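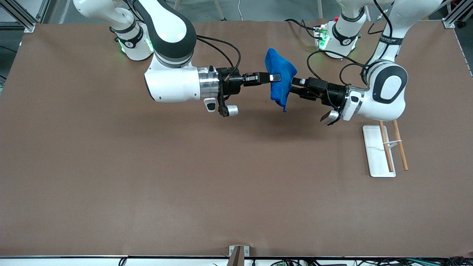
# Tula Towel Swap: your questions

We love how many of you have written in since January! The same things keep coming up, so we've put the answers in one spot.

**What is the swap?**
You bring clean towels and washcloths you're done with, and you go home with different ones. People find the best stuff here (last time there was a whole set of striped bath sheets, barely used).

**Where do I go?**
The hall on Plandis Street, side door. Parking is free in the Bakden lot across the road.

**Does it cost anything?**
Nope. There's a jar by the door if you want to chip in for the hall.

**How many can I bring?**
As many as you can carry! If you have more than two big bags, email first so we can clear a table.

**Can they be worn?**
Sure. Thin is fine, and so are faded colors and a loose thread or two. Please leave out anything with mildew, bleach holes or a strong smell.

**How should I wash them?**
Warm water, half your usual soap, no fabric softener. Softener coats the loops and the towel stops soaking up water. If yours already feel waxy, run them once with a cup of white vinegar and then again with nothing at all. It's amazing how much fluff comes back.

**What happens to the leftovers?**
Wubshet Animal Shelter takes every one of them. Last year that came to 683 towels, and they'd happily have taken more! Shelters go through them so fast, especially in kitten season.

**Do you take sheets or bath mats?**
Flat sheets, yes. Fitted sheets and rubber-backed mats, sorry, no. The shelter can't use them and they fill up the tables.

**I have nothing to bring. Can I still come?**
Please do! Take a couple of towels and stay for coffee.

**Can I drop off early?**
The doors open an hour ahead for drop-offs. Don't leave bags outside overnight, they get rained on.

*Updated Apr 8, 2023*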